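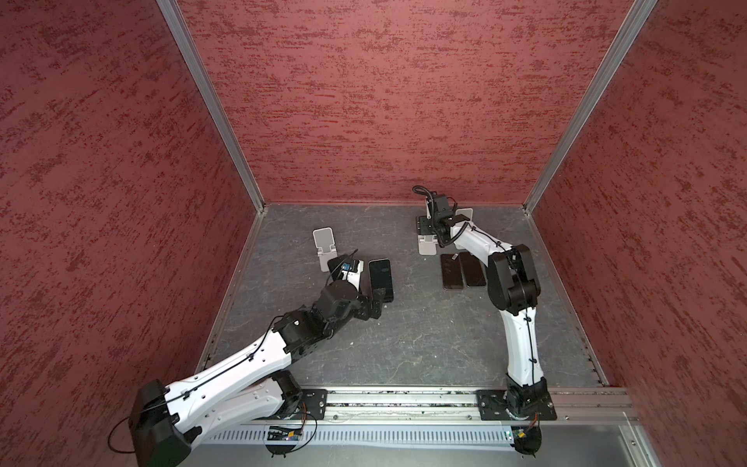 Figure 3. Dual-arm cell used for the phone placement task. Both arms share one aluminum rail at the front of the cell.

4.2 Cost structure of the cell

The budget for the placement cell was drawn up before the task list was final, and this shaped several later choices. We divided the spending into four groups: arms and end effectors, structure (rail, posts, wall panels and floor), sensing and electronics, and consumables. The first group was treated as fixed once a supplier had been selected. The remaining three were left open until the end of the pilot period, at which point 14 of the original 22 budget lines had been revised at least once.

Quotes for the arms were requested from three suppliers, Trarnis, Fesis and Niskanen. The Niskanen quote was the lowest per unit but did not cover replacement joints, which had to be ordered separately with a lead time of 16 weeks. Fesis offered a service contract that we judged too long for a cell expected to be rebuilt within two years. The Trarnis quote was accepted. It included two arms, a shared controller license and one set of spare cables. All quotes were compared on the total cost of keeping the cell in service over the planning period, with purchase price listed as a separate item.

A shared rail was chosen over two pedestals. Each arm sits on its own mounting plate, so that a single arm can be taken off for repair without disturbing the position of the other. The rail was more expensive than one pedestal and slightly cheaper than two. The main saving was in setup labor, as the spacing between the bases has to be measured only when a plate is moved. The slotted metal tray along the front was bought as a stock part and required no machining.

The small circuit boards at the front of the rail were entered in the first draft under the arms group. They were later moved to electronics – a minor change on paper, but one that allowed them to be reordered without a new approval from the purchasing office. We recommend that planners of similar cells assign each part to a group by how it will be replaced.

4.3 Fixtures and task objects

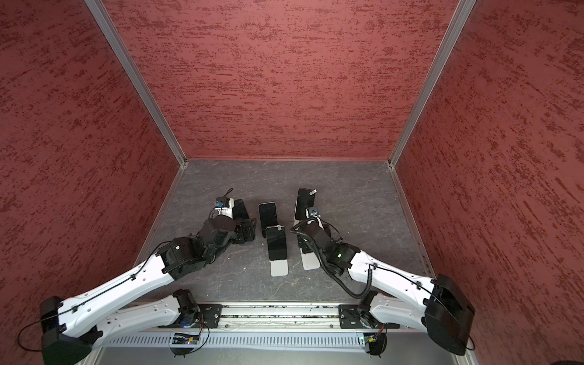 Fixtures and task objects are the part of a cell budget most often left out of early estimates. In our case they were entered as a single line, with no allowance for wear or for changes in the number of objects used at one time. This proved too coarse once trials with several stations were added to the plan. A layout with three phones upright in light gray holders, and an arm working at the left and right ones, needs a full set of holders and at least one spare for each position. We therefore split the line in two, one for phones and one for holders, and set the reorder point for each separately.

The holders were ordered from Stitura in a single batch of 200. Unit price fell sharply with batch size, and the batch was shared with two other cells that use the same base. Storage was not charged to the project. Had it been, a smaller first order would have been the better choice.

Phones were bought used. The task does not depend on whether a phone can be switched on, only on its outer size and mass, and units sold for parts were accepted where the glass and housing were sound. Ulises Sotelo kept the purchase record and noted the measured thickness of each unit on arrival. Units outside the tolerance of the holder slot were returned to the seller.

4.4 Allowance for downtime

Downtime was budgeted as a cost in its own right. Each planned stop was priced at the hourly rate of the operator plus a share of the yearly lease on the floor space. Unplanned stops were covered by a reserve of up to 14 percent of the electronics and consumables groups combined. The reserve was not applied to the arms, which were under warranty for the whole period. Cable replacement was the only item for which the reserve and the warranty overlapped – the warranty covers the cable itself but excludes the labor to refit and clip it. We charged that labor to the reserve and list it separately in the cost table.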